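Stivavton Guest Notes: a README for the resort description files

Welcome, and thank you for stopping to read this before opening the files. The Stivavton Guest Notes are a collection of 812 short written descriptions of places to stay, gathered from small resorts, beach inns and family-run guesthouses along the Dornis coast, and put into one tidy folder so that anyone building a travel site, a booking page or a holiday planner can use them without having to beg every front desk for a paragraph of text. We have had a lovely time putting them together, and we hope it shows.

Last revised: 23 March 2018
Release: 4
Language: English (American spelling)

What you get

Each note is one plain text file with a matching row in the index. A note talks about a single room type, a single restaurant or bar, or one shared part of a property, such as a pool, a garden or a stretch of beach. Most run to a couple of paragraphs. A few run much longer, usually when the owner sat down after dinner and simply kept going, and we didn't have the heart to cut those (one of them spends most of a page on the breakfast papaya, and it is very good on papaya).

The folder is laid out like this:

notes/ holds the descriptions themselves
index.csv has one row for every note
areas.txt explains the 6 areas of the coast and how we drew the lines between them
words.txt lists local words left as they are in the notes, with a plain meaning beside each
changes.txt tells you what is different from the last release

The index columns

note_id: a short code that never changes from one release to the next, even when the text does.
area: one of the 6 areas in areas.txt.
kind: room, dining, or shared space.
property_size: small, medium or large, going by the number of guest rooms. The cutoffs are in areas.txt, down at the bottom, where we admit they don't really belong.
season: the part of the year the note was written in. It matters more than you might think, as we explain further on.
source: owner, staff or visitor.
checked: yes or no.

If you open index.csv in a spreadsheet program, please tell it the file is UTF-8. Otherwise the accents in the village names come out as little boxes, and you will write to us about it, and we will write back with this same paragraph.

Where the words came from

The first notes came out of a project at Brarner, a small travel publisher that wanted a printed guide to the quieter end of the coast. The guide itself never got to the printer, but by then there was a drawer full of good writing, and it seemed a great shame to leave it there. Brarner kindly agreed to let the material go out under an open license, and we went back to every property to ask whether they were happy with that. The ones that said no are not in the folder. The ones that said yes often sent us something fresh, which is how the collection grew well past what was in the drawer.

Owners and staff wrote most of the notes. The rest were written by visitors we asked to stay for at least 3 nights before putting anything down, so that the first flush of arriving somewhere warm had a chance to wear off a little. Visitors paid for their own rooms. We asked them to write the way they would write to a friend who was thinking of booking, and to mention the stairs if there were a lot of stairs.
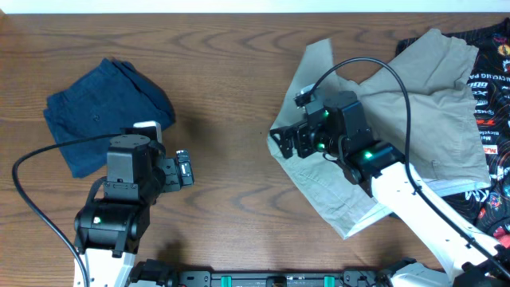

How the notes were edited

Lightly, is the short answer. We fixed spelling, changed British forms to American ones and took out telephone numbers, prices and the names of private people. Prices go stale so quickly that they do more harm than good in a collection like this. We also took out star ratings wherever they turned up, because the stars meant very different things from one place to the next and there was no fair way to line them up.

We did not try to make everyone sound the same. Some owners write in long, happy sentences with a great many commas. Others give you the size of the bed, the direction of the window and good night. Both kinds are useful, and if your project needs one even tone from top to bottom, please plan on doing that work yourself.

A note is marked "yes" under checked when someone from our side has stood in the place and compared it with the text. We looked for plain facts: is the pool where the note says it is, does the balcony face the sea or only lean toward it, can you get to the beach without crossing the road. Matters of taste we left alone. If an owner feels that the garden is the prettiest on the coast, that is the owner's business, and there are several prettiest gardens in here.

A word about seasons

The coast changes a great deal over the year, and the notes change with it. In October the small places begin to close their outdoor kitchens, the boat to the far beaches runs less often, and a terrace described as lively in one note may be described as wonderfully peaceful in another. Neither writer is wrong. Please look at the season column before you put two notes side by side, and if you are showing a note to someone who is choosing a holiday, it would be a kindness to show the season too.

Rooms hold up better than restaurants in this respect. Dining notes are the ones most likely to be out of date, as menus move and cooks move with them. Shared spaces fall somewhere in between, apart from pools, which get repaired or retiled fairly often and always seem to be at it in the month you visit.

What the collection is good for

People have used earlier releases to fill out the pages of small booking sites, to try out search tools for places to stay, and to practice writing short summaries from longer text. One reader used the shared space notes to make a walking map of public gardens, which we had never thought of and liked enormously. The notes are also simply pleasant to read on a gray afternoon, and you don't need a project to have a reason for downloading them.

What it is less good for

Please don't treat the folder as a full list of places to stay on the Dornis coast. It leans toward small properties, toward owners who enjoy writing, and toward the southern areas, where we had more friends. Large resorts are thinly covered. Hostels and campgrounds are hardly covered at all, and we would like that to change.

Owners naturally want their rooms to sound inviting. The source column tells you who is speaking, and we would ask you to keep it attached to the text wherever you can. A computer program that learns only from owner notes will come away believing that every bed is heavenly and every view is stunning.

Access details need special care. Some notes mention ramps, lifts, wide doors or step-free showers, and many say nothing on the subject either way. When a note is silent, it means only that the writer didn't bring it up. Anyone who depends on these things should call the property and ask.

Sister files

A companion set called Xie collects shorter pieces about getting around: ferries, footpaths, the bus over the hill and where to leave a car. It uses the same area codes as this folder, so the two can be joined on the area column without any fuss. Xie has its own README, its own release numbers and a somewhat stricter editor, and questions about it should go to the address in that file.

Known problems in this release

A handful of dining notes carry the season in which they were edited in place of the season in which they were written. We are working back through the letters to put this right.

Two neighboring areas had their border moved between releases, so some properties have changed area without going anywhere. The old codes are kept in changes.txt for anyone who needs them.

The word "veranda" is spelled both with and without the final h. We argued over it for a while and then had lunch.

A few of the longer notes have a stray blank line in the middle, left over from the page breaks of the original typed sheets. It does no damage, but if your reader treats a blank line as the end of a note, you will lose the second half. Read to the end of the file to be safe.

Sharing and credit

You may copy, change and pass on the notes for any purpose, paid or unpaid, as long as you say where they came from. A line such as "Text from the Stivavton Guest Notes, release 4" is plenty. If you change a note in a way that alters the facts, please say that too, so an owner doesn't get a letter from a guest asking about a hot tub that was never there.

Owners can ask to have a note changed or taken out at any time, and we act on those requests in the next release. If you keep your own copy of the folder, please pick up the new release when it appears and drop whatever has been dropped.

Sending us corrections

Corrections are very welcome, and small ones are welcome too. Please give the note_id, the sentence you think is wrong and what it ought to say, and tell us how you know: whether you stayed there, work there or live down the road. New notes are just as welcome, especially from the northern areas and from larger properties. Write it in whatever way comes naturally, leave out the prices, and put in the stairs. The contact form is on the same page as the download, underneath the list of older releases.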